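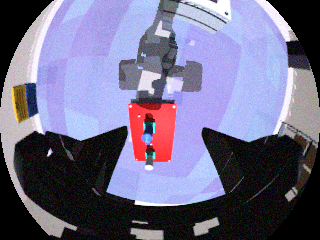
Je travaille depuis deux ans chez Pluvik, où mon métier consiste à montrer à des robots comment il faut faire. Je tiens la commande à distance, je regarde l'écran, et mes gestes deviennent des données. On me demande souvent s'il ne serait pas plus simple de prendre le bras directement dans la main et de le conduire. Ma réponse a changé avec le temps. Quand on travaille depuis la vue de la pince, en simulation, on voit peu de choses : deux doigts noirs qui montent vers une plaque rouge, un peu de sol lilas entre les deux, et tout le reste courbé par la déformation. Il faut décider avec cela. Au début je trouvais cette vue très pauvre. Maintenant je pense que sa pauvreté est utile, parce que le robot n'aura pas davantage.

Celui qui guide le bras à la main regarde avec ses propres yeux. Il penche la tête, il fait un pas de côté, il sent une résistance dans le poignet. Aucune de ces informations n'entre dans l'enregistrement des images, et pourtant elles ont décidé du geste. Mon collègue Baltasar Ledesma, qui défend le guidage manuel avec beaucoup de patience, me répond que la main apporte une douceur que je n'aurai jamais avec une manette. Il a raison sur ce point. Mes trajectoires ont des hésitations, des petites corrections assez laides, et je ne suis pas fier de toutes.

Mais je voudrais défendre ces hésitations. Sur notre projet Melis, nous avons gardé 2 244 démonstrations, et Mahtab Moradi a proposé d'en retirer 400 que l'on jugeait trop lentes. J'étais contre, et je le suis encore. Une personne qui ralentit devant une pièce dit quelque chose : que l'angle est douteux, que la distance se lit mal. Si l'on coupe ce moment, on enseigne une assurance que le démonstrateur n'avait pas.

Je reconnais que ma position a un coût. La commande à distance fatigue, surtout les yeux, et après midi mes gestes sont moins bons que le matin. Il faudrait des séances plus courtes et un salaire qui tient compte de cette attention. On parle beaucoup des modèles et très peu des personnes qui font les démonstrations, comme si le savoir venait tout seul dans la machine.

Mardi, Baltasar et moi allons échanger nos postes pour la journée. Il prendra la manette, je prendrai le bras.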